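Stamcombe Makers Help > Robots & Automation > Home builds

Needle keeps rolling in the jaw when I try to suture with a homemade arm

Posted by plirkel_dan, July 2025

I have spent my spare evenings since March building a pair of small arms that are supposed to sew. They live on a bench in the shared workshop at Hulme, between the laser cutter and a kiln that someone swears still works. Each arm has a cable-driven wrist and a two-jaw gripper, and I steer them with a pair of joysticks out of a flight simulator setup I no longer have time to crash.

Driving around is fine. Picking up the needle is fine, if you have a generous idea of what "picking up" means. The trouble starts when the point meets the practice material. The needle is curved, so as soon as it gets any push back it rolls over in the jaw and lies down flat, like a dog that doesn't want to go to the vet. I have tried more grip force. More grip force bent a needle and snapped a cable, and the needle still rolled.

Jaws are steel, filed smooth, because I was proud of them. Is this a jaw problem, a software problem, or a me problem?

solderfumes
Reputation 100

Use stronger servos.

clonddale_bench
Reputation 1,000

Please don't use stronger servos. You already found out what those do to cables.

Being proud of the smooth jaws is your first problem. A round wire between two polished plates is a bearing, and you have built a very nice one. Rough up the inside faces with a fine file, in a crosshatch, or glue in a bit of fine emery cloth while you find out whether it helps. Real needle holders have a textured face for the same reason. Mine went from hopeless to merely annoying in one afternoon.

Second, look at where you are gripping. Most people grab the needle in the middle of the curve because it looks tidy. Go further back, well past the middle but not right at the thread end, where many needles are weaker and will bend if you look at them. Keep it near the tip of the jaw and square to it. If it sits at a slant you will be fighting it the whole way around.

Third, and this is the one that cost me a winter: don't push. A curved needle wants to travel along its own curve, so the motion should be nearly all wrist roll, with the arm moving only enough to keep the center of the arc in the same place. If your joystick sends the whole arm forward, the material shoves the needle sideways and over it goes. I ended up putting wrist roll on its own knob and locking the other axes for the bite.

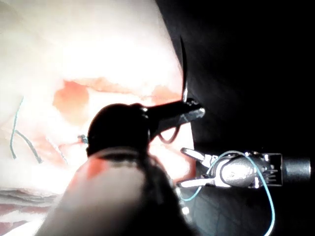
Then bring the second gripper in with its jaws already open and have it waiting on the exit side before the point comes through. I used to start moving it after, and by the time it arrived the needle had sagged back in to think things over. Watch your slack too. Thread will find any wrist joint with a gap in it, and pulling it out of a cable groove with tweezers is a poor use of a weekend.

Get one clean bite working before you even think about knots. Knots are a separate hobby.

hulme_nightshift
Reputation 8

Agree with the post above about the file. I would add that you should check for play in the wrist before blaming the jaw. Hold the gripper still by hand and try to twist it. On mine there was 3 degrees of wobble from a stretched cable, and no amount of careful driving was going to fix that. Retension, run it back and forth for a while, retension again.

Also the kiln does not work.

plirkel_dan

Filed the jaws last night and it is already better. Wrist wobble confirmed, and I am pretending I knew. Will put the roll on its own knob next and report back.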